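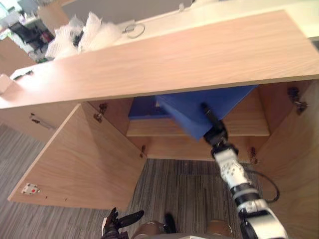 December, 7:40 a.m. Rent model notebook, third coffee.

The vacancy assumption in the Skollton sheet is wrong, and has been wrong since I built it, so I get to be annoyed at myself in writing. I had the unit down as rented 12 months of the year, every year, as if tenants hand over the keys to one another in the driveway. The cabinets were the only line I had been generous about. Light oak grain, a good broad countertop, a door that swings out and a shelf inside, and I had budgeted to rip out the lot because a spreadsheet template told me kitchens get replaced. Struck that line. A kitchen with a wide counter and somewhere to put things is a kitchen.

Reran it with 14 days empty between tenants. Return drops. Reran it with 14 days empty plus paint. Drops again. Stopped adding things for a while and ate a bagel.

Note on the Jurkeck method, for whoever opens this after me: it takes yearly rent, subtracts expenses, divides by purchase price. Fine as far as it goes. It leaves out closing costs, the loan, and the first repair bill, so every property looks like a genius bought it. I have been using cash in instead of purchase price on the bottom line. Column F is mine, column E is theirs. Please do not average E and F. Somebody did that last month and got a number that means nothing at all, to two decimal places.

9:15. Pulled the Otik duplex for comparison. Listing says "rents well below market," which I have learned to read as "the tenants have been here forever and the seller was afraid to ask." Upside if you raise the rent, and then you find out why the seller was afraid to ask. Left rents at current. If the deal only works on the rent I wish I had, it goes in the other folder.

The other folder now has 70 deals in it.

Repairs: tried a flat percentage of rent, then tried listing the big stuff by age (roof, water heater, furnace) and spreading the cost over the years left. Second way takes all morning and gives a worse answer, so it is probably right. Water heater at Otik has no readable date on the inspection sheet. Put it down as old.

11:30. Tavares. Seller sent a rent roll with 2 units listed at the same rent to the penny, one of which was vacant. Asked what the vacant one rents for. Was told it rents for what it says. Marked it as zero until there is a lease to look at.

Also found I had the property tax at the seller's figure, which is what they pay after owning it since the dawn of time. Needs to be the figure after reassessment. Fixed in Tavares and Otik, still to fix in Skollton. This one hurts more than the vacancy.

To do:
Skollton tax line.
Insurance quote for Otik, the old one was good for 90 days and has expired.
Lock column F.
Rename the tab called "final final."

1:10 p.m. Skollton with the new tax number: still positive, by less than I spend on parking. Leaving it open overnight and will look again before I call the agent.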